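Galtness Blocks: Gallery
15/03/2023

The Brunalo set is a box of plain plastic building blocks in a few basic shapes. We bought ours from Nogueira for the table in the Brukutdale room. The full set has 1,395 pieces, but only 30 are kept out at a time.

The U shapes get the most use. They work as arches, gates and slots, and they can be stacked either way up.

Click a picture for the larger version.

Green U-shaped block, open end up.

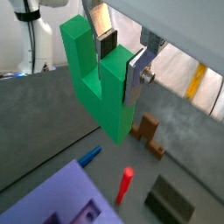 Straight blocks and corner pieces will be added in June. The spare U shapes are stored in tray 5, on the shelf under the window.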